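Vivport opens submissions for its small studio mobile prize
26 February 2023

Print | E-mail this item
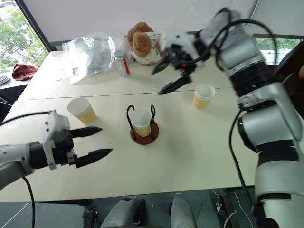 Vivport has published the rules for its small studio mobile prize, which covers games and paid apps released on phones and tablets. Submissions are open now through the developer console. The prize is limited to studios with 20 staff or fewer, counted on the day of entry, and contractors on a fixed monthly fee are included in that figure.

There are 2 categories this year, games and tools. A title can be entered in one of them only. Last year's third category, for children's titles, has been folded into the other two, and entries aimed at under-13s must carry the age label set out in section 5 of the rules. Studios that entered the old children's category and were turned down may resubmit the same title, provided the build has been updated in the meantime.

Entry requirements are stricter on technical points than before. A build must start on a clean device without an account, and must reach its first interactive screen without a network connection. Any content fetched later has to be listed in the entry form with its download size. Games that use a launcher or a separate patcher are not accepted. Crash logs from the test devices will be sent back to the studio whether or not the entry goes through, in plain text, to the address held in the console.

Gebhard Hollenstein, who chairs the technical panel, said most rejections last year came from store metadata. "Version numbers did not match the build, or the privacy label had been copied from another title. We check those first, and we stop there if they are wrong." The panel will not contact studios to ask for corrections. A studio may replace its own entry at any time until the form closes, but each replacement goes to the back of the test queue.

Scoring is done in two passes. The first is a pass or fail on the technical points. The second gives marks for controls, readability on small screens, accessibility settings and battery use. Battery use is measured over a fixed play session on the same set of handsets, with screen brightness locked. Frame rate is recorded but carries no marks of its own. Where two entries tie, the one with the smaller install size is placed higher.

The fee stays the same and is waived for titles with fewer than 1,000 installs. The install count is read from the store on the day of entry, so a title that passes the limit later does not become liable. Winners in each category receive a front page placement in the Vivport store and a reduced commission for one year. There is no cash award.

Two titles from last year's shortlist have since changed hands. Stasik, a tile puzzle, is now published by Vogler, and support requests should go there. Clelell, the note-taking tool, remains with its original developer, Theresia Reisinger, who has moved it to a single purchase price and dropped the subscription. Existing subscribers keep access until their paid term runs out and can then buy the full version from inside the app. Saved notes are not affected by the change, although the export format is new and older versions cannot read it.

Questions about eligibility should be sent through the console, using the subject line "Prize rules". Questions sent by post or through the public forum will not be answered. The full rules, the list of test handsets and a sample entry form are in the documents section of the console.

Print | E-mail this item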